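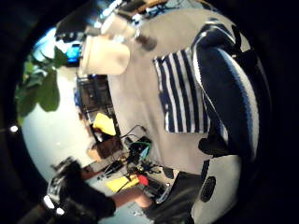 *Striped cloth, folded, and a white container on its side.*

**Ticket:** Overdue invoice report does not match ledger
**Product:** Pundik Receivables, connected to Dreneo ledger
**Customer:** Zanex Supply
**Reported by:** Geum-ok Yook
**Handled by:** Seon-mi Baek
**Opened:** Thursday, October 14, 2021
**Priority:** Normal, raised to High the same day

## Reported problem

The overdue report in Pundik shows a lower total than the overdue list in Dreneo. Customer noticed it while putting together figures for the bank, which wants to see late payments before it renews the credit line. The difference is $2,460. Customer says the two matched at the end of March and has not compared them in between.

## Log

**09:20, S. Baek**
Asked for both reports with the same cutoff date. Also asked whether anyone changed payment terms on any account.

**10:05, G. Yook**
Both files attached. Cutoff is yesterday on each. Terms were changed for one customer, Hong, in the summer. They went from 30 days to 60 after they asked for more time. Other accounts are on the same terms as before.

**10:40, S. Baek**
Compared the files by invoice number. Every invoice in Pundik is also in Dreneo. Dreneo has 14 that Pundik leaves out, and all of them are for Hong. They add up to the full difference.

Opened a few of the missing ones. They are in Pundik but marked "current" instead of "overdue". So the sync is bringing them in and the problem is in how the due date is set.

**11:15, S. Baek**
Tried the following:

- Ran a manual sync. No change.
- Cleared the report cache and ran it again. No change.
- Disconnected Dreneo and reconnected it. No change. Customer had to log in again.

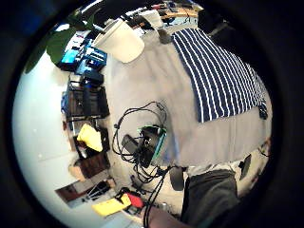 *Striped blanket on the bed, with houseplant leaves to the left.*

**13:30, S. Baek**
Found it. Pundik has a setting under Accounts > Terms called "Apply to open invoices". When it is on, a change in terms moves the due date on every invoice still unpaid, including the ones sent under the old terms. Dreneo leaves the old due dates alone. The setting was on when Hong's terms were changed.

Asked customer which version is right -- did the longer terms cover old invoices too, or only new ones?

**13:55, G. Yook**
Only new ones. It says so in the letter we sent them. The Dreneo dates are correct. Can you put them back without me editing each one? I have to get this to the bank by five.

**14:25, S. Baek**
Yes. Turned the setting off, then used "Reset due dates from ledger" on the Hong account only. Late fee reminders are paused on that account for now so nothing goes out by mistake. Please run the report again.

**14:50, G. Yook**
Totals match now. Sending it to the bank. One more thing: the report only prints the first 200 lines. Is that related?

**15:10, S. Baek**
Not related. That is the limit for the print view. Export to CSV gives the full list. Turn reminders back on under Accounts > Hong > Notices when you are ready.

**15:20, G. Yook**
CSV is fine. Will do the reminders tomorrow.

## Status

Resolved. Request sent to the product team to show a warning before due dates on open invoices are changed -- left open under a separate ticket.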